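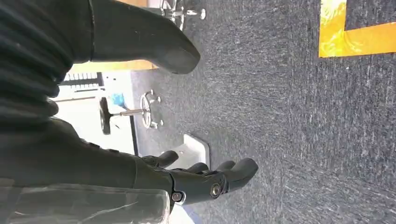 Brornthorpe Lodging Services | Facilities and Guest Access Support

Ticket subject: Guest key cards rejected at the Rellside training room; floor marking at the practice desk
Opened by: Anneli Eskola, Guest Access Support
Opened: 4th May
Priority: Normal
Status: Resolved, with one item carried over

Reported issue

Staff using the training room at Rellside report that key cards encoded at the practice desk are accepted by the card reader on some attempts and refused on others. The reader shows a red light and gives no tone. The same cards open the practice door lock when they are taken directly from the encoder. The fault affects the new card stock and has not been reported with the plain white cards.

A second matter was added to this ticket at the request of the site. The yellow tape on the gray carpet marks the position of the practice desk and the standing area in front of it. Chairs with caster wheels are rolled across the tape during sessions, and the site has asked whether the marking can be replaced with something more durable.

Equipment concerned

Card reader: Sperling desk unit, wired
Encoder: Mever, connected to the training workstation
Card stock: printed guest cards, one carton of 700

Log

Entry 1. The reader was restarted and its cable reseated. Test cards were read normally for the first few attempts, then refused. No change to the fault.

Entry 2. The encoder was checked against the property settings. The site code was correct. The workstation clock was eight minutes slow, which would cause a newly issued card to carry the wrong start time. The clock was corrected and automatic time setting was turned on. Refusals became less frequent but did not stop.

Entry 3. Plain white cards were encoded and presented in the same session. All were accepted. The printed cards were then tried again with mixed results, and the fault was narrowed to the printed stock or to the way in which it is being presented.

Entry 4. Mever confirmed that the printed cards are of the correct type for the encoder. Mever also advised that the chip in this stock is placed toward one end of the card - the plain cards have it in the center. A card presented by the wrong end may fall outside the reading area of the Sperling unit.

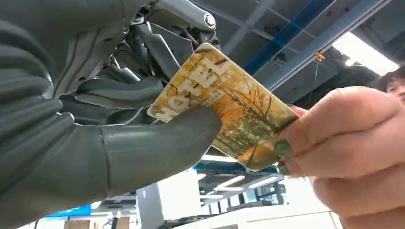

Card orientation had not been covered in the desk instructions, as it made no difference with the plain stock. Staff had been asked to present cards "picture side up," and this does not settle which end goes first. On the forest design, the word MOTEL runs along the long edge in large white capitals and gives a clear reference point. The instructions now state that the end nearest the letter M is to be placed on the reader first, with the printed side facing up.

Entry 5. The revised instructions were tried with cards from the top and the bottom of the carton. No refusals were recorded. The cards that had failed earlier were encoded again and were also accepted.

Entry 6. The floor marking was reviewed with the site. The desk position is to remain as it is until August, when the carpet is due for cleaning, and permanent marking is not recommended before then. Replacement yellow tape has been requested from stores. Chairs should be lifted over the marked corners where practical.

Resolution

Workstation clock corrected. Desk instructions revised for the printed card stock. No parts were replaced, and the Sperling reader remains in service.

Carried over

Floor marking to be reviewed after the carpet has been cleaned. Please reply to this ticket if further refusals occur, stating which end of the card was presented and whether the card was newly encoded. Cards that fail should be kept at the desk for inspection and should not be returned to the carton.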